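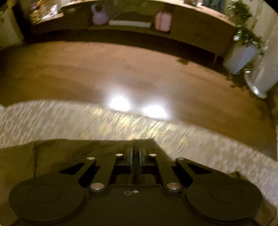
My arm knew what to do before I'd finished reading the instructions, Irfan Khoo wrote to us after his first afternoon with the Wijaya, and could you please make the trigger a little lighter? We did, as it happens. The lighter trigger spring now ships as standard, and if you have an older unit we'll gladly mail you one for the price of the stamp.

Wijaya Hand-Held Demonstration Gripper
From Wukgate, Berkport
Page updated July 4, 2021

The Wijaya is for people who want to show a robot a task by doing it themselves. You hold the gripper, you squeeze, you pick the thing up and put it where it belongs, and the camera on top records what the gripper saw and how its fingers moved. Later on, your robot arm (fitted with the matching gripper, sold separately) learns from those recordings. There is no arm in the room while you're recording, no cables to trip over, and no need to drag half a lab into somebody's living room just to find out how a blanket gets straightened.

We came to this the long way around. For a good while our customers taught their arms by remote control, sitting at a desk with a pair of handles and watching a screen, and plenty of them still do (we sell those handles too, and we're fond of them). But remote control is slow going with anything soft. A cloth slides, you overcorrect, the arm catches up a moment later, and by then the cloth is somewhere else. With the tool in your own hand you feel the tug as it comes, and you ease off without thinking about it.

How it's put together

The fingers are driven by a mirrored linkage, black arms on silver pivots, so both sides open and close together and the middle of the grip stays in the middle. The big round pads at either side stay in the camera's view the whole time you're working, as does most of the linkage. People sometimes ask us whether all that hardware in the picture is a nuisance. It's a help! The learning software gets a steady reference for where the gripper is, and the robot, when its turn comes, sees the very same shapes in the very same places.

The lens is wide and bends straight lines quite noticeably, floors and shelves especially. Please leave that alone. We've had several well-meaning customers flatten their recordings before training, and then write to us puzzled that the robot reaches short. Our Grurnlow software expects the curve and handles it for you.

Recording a task

Grurnlow runs on an ordinary laptop. Start it up, press the thumb button once to begin and once more to stop, and each stretch in between is saved as a demonstration of its own. A few things we've picked up over the years and are happy to pass along:

Move at the speed you'd like the robot to move. Most of us rush, particularly after lunch.

Hold the gripper open for a moment before you go in. That little pause gives the software a clean starting point.

If you swing the gripper quickly from one side of the room to the other, the recording will smear, and nubby rugs and patterned floors are the worst for it. The motion sensor carries you through short swings without trouble, but slow down when you get near whatever it is you mean to grasp.

Change things between takes. Shift the cloth a bit, start from the other side, stand somewhere new. For a simple pick and place we suggest 80 demonstrations to begin with, and for bedding, throws and table linens we'd plan on 148, which was the size of our own cloth set when the robot first stopped embarrassing us.
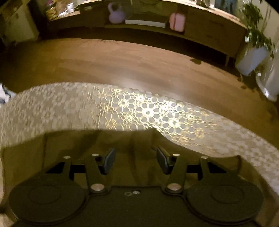
Lace is a case all its own, and we get enough letters on the subject that it deserves a paragraph. The holes let the surface underneath show through, and a robot that has only practiced on plain fabric may take the pattern for an edge. Record the lace over more than one color of backing if you can manage it, and include a good many takes in which the fingertips come in low toward the hanging edge. Keep the squeeze gentle. Lace will hold perfectly well with far less closing than you'd give a towel, and the recording keeps track of how far you closed, so the robot will copy a heavy hand just as faithfully as a light one.

Furnished rooms are fine places to record, and we'd encourage it. Shelves, houseplants and whatever is sitting on the sideboard all give the software something to find its bearings by. A bare white wall is much harder on it. Shiny floors with lights reflected in them are usually no bother either, provided there's plenty else in view.

What comes in the case

The gripper with camera mounted, two batteries, a charger, a spare set of fingertips, the small driver for the pivot screws, a calibration card, and a printed guide that is longer than it needs to be (I wrote it, and I'm sorry, but do read the part on pivots). Check the screws every 10 hours of use. The linkage is rated for about 3,000 squeezes between services, and Grurnlow keeps the tally and will remind you.

Ordering

We build these in small batches in Berkport, and the next one ships in August. If you'd rather try before buying, ask for the loan unit and tell us a little about your task when you write. We do read every letter, and we'll usually answer with more than you asked for. Left-handed grips are available at no extra charge; please mention it when you order, as they take a few days longer to fit.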